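Open Day at Clustmont: Your Questions

3 min read

We use cookies to remember your preferences. Accept | Manage

When is it, and do I need to sign up?

Our next open day is in June, and yes, please do sign up, as the lab fits 23 visitors per session and we hate turning people away at the door. Write to Liis Grigaitė at the front office and she'll find you a slot (she is very good at squeezing in families).

How long does a visit last?

Plan on 70 minutes. That covers a short hello in the Jirkova room, the demonstration itself, and plenty of time to wander over and chat with the team, who will happily talk your ear off if you let them!

Can I bring my children?

Please do! Ages 9 and up get the most out of it, but younger brothers and sisters are welcome too, as long as a grown-up stays with them behind the yellow line.

What will the robot be doing?

It's a stacking task, and a simple one to follow even if you've never seen a robot arm up close. There are two cubes, one orange and one red, and a circle drawn in marker on a whiteboard. The arm's job is to build a little tower inside the circle, red on the bottom and orange on top.

Cubes, circle and gripper, from the arm's own camera and from the one fixed at the table:
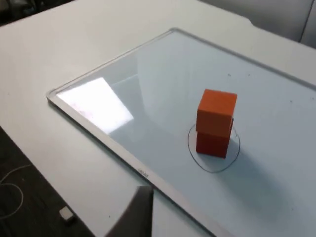
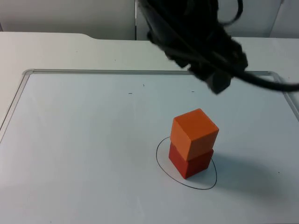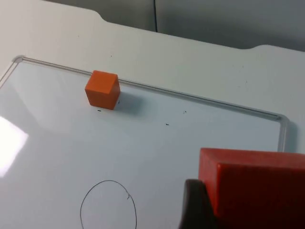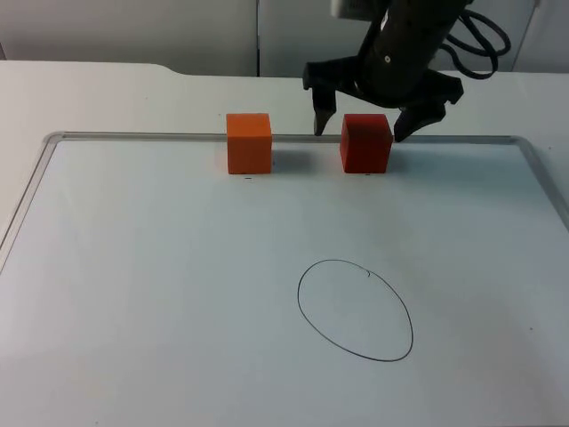

Mircea Preda runs the demonstration and takes questions all the way through, so there's no need to save yours for the end. If you'd like to see a run again, just ask him. He usually has time for 5 in a session, and more if the group is a small one.

Can I take photos?

Yes, as many as you like, though we do ask you to turn your flash off near the table.

Where do I park?

Use the Birhane Street lot and come in by the side door. The front entrance is for deliveries on open days, and you'd have a long walk back around.

Last updated April 29, 2024

Contact the front office | © 2024 Clustmont | Back to top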